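Ticket 142: Front desk computer shuts itself off in the afternoon
Opened by: Areeba Rana
Assigned to: Ehsan Bhutto
Location: Heller Street Library, circulation desk
Status: Closed

Areeba Rana, 9:10 am
Hi Ehsan, I'm so sorry to bother you again after the label printer business, and thank you for being patient with us over that! The computer on the left side of the circulation desk has started turning itself off. There's no warning and no message, it just goes dark, and then it comes back when I press the button as if it had only been napping. It seems to like the middle of the afternoon best. We lost a whole batch of summer reading sign-ups on Tshepo's shift, and he was very gracious with the families, but we'd rather not put him through it twice.

Ehsan Bhutto, 9:45 am
Good morning Areeba, and please never apologize for a ticket, that's what they're for. A few things I'd love to know when you have a minute between patrons. Does the monitor stay on when the computer goes off? Does the receipt printer lose power too? And is anything new plugged in at the desk since we moved into August?

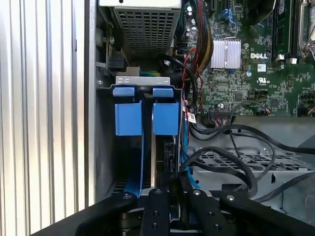 While you're looking, would you ask Tshepo to save the sign-up sheet every few entries and keep a paper list beside him? I know it's a nuisance, but it will spare everyone some grief until we get to the bottom of it.

Areeba Rana, 11:30 am
The monitor goes off as well, and so does the receipt printer! I hadn't put that together until you asked. The computer on the right side of the desk never blinks. As for anything new, we did bring in a little fan for the story time corner, because it gets dreadfully stuffy over there once the sun comes around, and the cord runs back under the desk.

Ehsan Bhutto, 11:50 am
Oh, that's very helpful, thank you. If all three go together then I'm much less worried about the computer itself and more curious about what they share. Could you get down there (mind your knees) and tell me whether they're all on the same power strip, and whether anything else is on it?
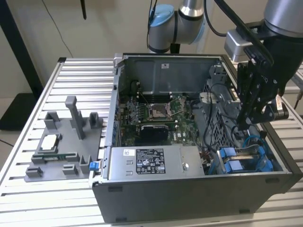

Desktop tower on its side with the side panel off.

Areeba Rana, 1:20 pm
All on one strip, a yellowed old thing that was here before I was. The fan is on it, and so is the laminator from the craft cupboard, which I'd forgotten entirely. Malathi runs the laminator after lunch to get the bookmarks ready. She's made 600 of them for the summer program, bless her, and they're lovely.

Ehsan Bhutto, 1:35 pm
I think we may have found our culprit, and please tell Malathi the bookmarks aren't in any trouble. A laminator draws a good deal of power while it warms up. Here's what I'd like to try today:

Unplug the laminator and move it to the wall outlet in the craft room.
Move the fan to its own outlet by the story time corner.
Leave the computer, monitor and receipt printer where they are for now.
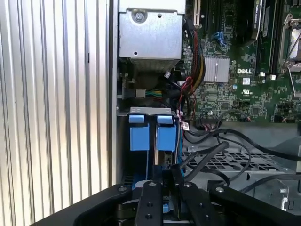

I'll drop off a new strip on my way home, a heavier one with a proper surge guard. When you swap it in, shut the computer down from the menu first and give it a minute before you pull the plug. The old strip can go in the electronics bin by the loading door.

Areeba Rana, 4:40 pm
New strip is in, laminator is banished, fan is humming away by the beanbags. We got through the whole afternoon without a single shutdown, and Malathi kept right on laminating. I'll leave the ticket open through the next story time if that's all right with you, just so we're sure.

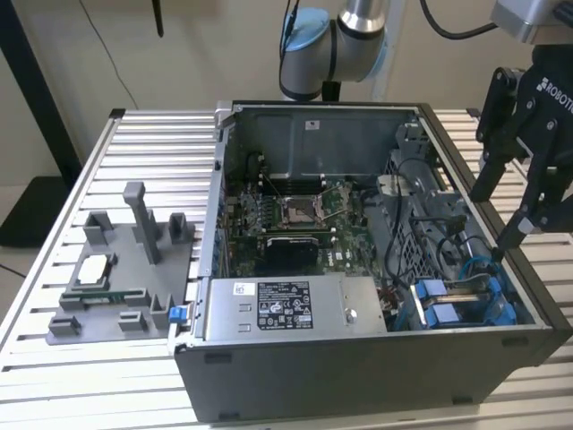
Tshepo Radebe, 5:05 pm
Adding my thanks to Areeba's. I typed the lost sign-ups back in from the families' cards, all 52 of them, and the desk stayed up the whole time. Could we put a note on the new strip so the laminator doesn't find its way back?

Ehsan Bhutto, 5:15 pm
Wonderful idea, Tshepo. I'll print one that says "Desk computer only, please" and send it over with the morning book delivery. Malathi is welcome to laminate it.

Ehsan Bhutto, closing note
Story time came and went with no trouble. Cause: overloaded power strip. Strip replaced, laminator and fan moved to separate outlets. Closing this one, and Areeba, do open a new ticket if the desk so much as flickers.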